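Hằng Trương
April 20, 2022

Sorting out the cups in the shared kitchen at Orkthorpe. Posting as I go so people on the second floor know where things went.

We have too many steel cups. Most came over from the Andia office when it closed, and they never got a shelf of their own. They ended up next to the coffee filters and in the drawer with the tape.

New rule: steel cups live in a wire basket on the wood table. Mugs stay on the hooks. If you brought your own mug from home, put your name on the bottom.

The old plastic bin is gone. It had a crack in one corner and held water — I should have thrown it out last August.

Somebody asked about lids. There are 2 lids and a lot more cups than that. Lids are in the top drawer, left side. I'm not buying more.

Please don't stack the cups while they're wet. They taper, so they slide into each other and stick. I had to run hot water over a stack of 4 to get them apart.

For stuck ones: cold water in the inside cup, warm water around the outside one, wait a minute, twist. Pulling straight up doesn't do much.

Coffee stains come off with baking soda and a damp sponge. Go easy on the scrubbing. The Motari pads under the sink are fine for pans but they leave scratches on the cups.

The table is bare wood and it marks. Wipe it along the grain and dry it after. I oiled it last month and would like that to last.

Basket question from Trịnh in room 214: yes, mesh on purpose. Crumbs fall through and you can lift it with one hand to wipe under it.

Cup and basket, with the wood table:
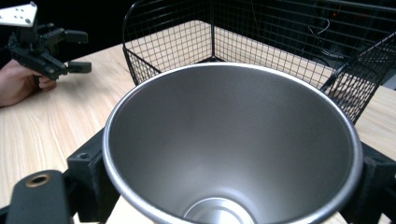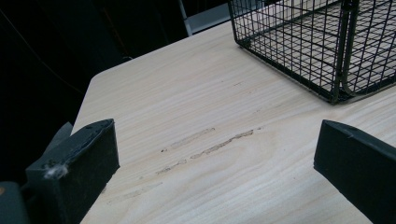
Hằng Trương
Kitchen and supplies, Orkthorpe

Tea towels are next. If one of the striped ones is yours, take it home this week. The rest are going in the wash and then into the bottom drawer — folded in half, then in thirds, so it closes.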